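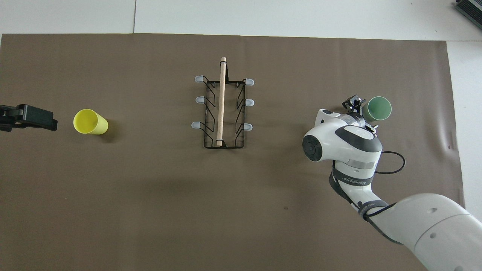
Looking After the Cup Cell at Saltholm

Welcome, and thank you for stopping by our little gallery page. We have one arm, one table and one dish rack, and between them they take up a surprising amount of our affection and most of our Mondays. Doğukan Bozkurt looks after the arm and its cabling, Ekrem Tekin looks after everything on the table, and I write it all down so that our friends over at Zollden can set up theirs the same way (hello, Zollden!).

2023-07-03

The job on the table this month is cups and the rack. The green cup is in the gripper, lying on its side with its mouth to the right, and the yellow one is on its side on the paper across from it. We like to start from untidy positions like these, and Ekrem is very good at being untidy when it's called for.

The rack is plain black wire, with rubber caps on the prongs and a wooden dowel laid lengthwise down the middle. Before a session Ekrem presses each cap home with his thumb and gives the dowel a gentle twist. If it turns too freely, the wire loops want a little squeeze with the flat pliers, and please go slowly with those!

Brown paper covers most of the table. We buy it from Keskin on a roll that is 400 mm wider than we need, so there is always a strip to trim off, and we change the sheet after 545 cycles or whenever the creases start to bother Doğukan, who is bothered by creases sooner than the rest of us.

Along the dark part of the arm the cables run together under a black strap, with a thin one looping out to the side. Doğukan set the slack in that loop back in January, after nearly two days of trying it longer and shorter, and he would like it left exactly as he has it. When the strap needs replacing, mark its position on both edges with tape first.

The gripper fingers get wiped with a dry cloth at the end of the day, and the finger screws are checked every 3 weeks. Use the short key from the Druna kit, which lives in the top drawer with the spare caps. If the key isn't in the drawer, try the pocket of Ekrem's gray jacket.

More from the table once the new cups come in. Do write to us if your rack is set up differently, we'd love to compare.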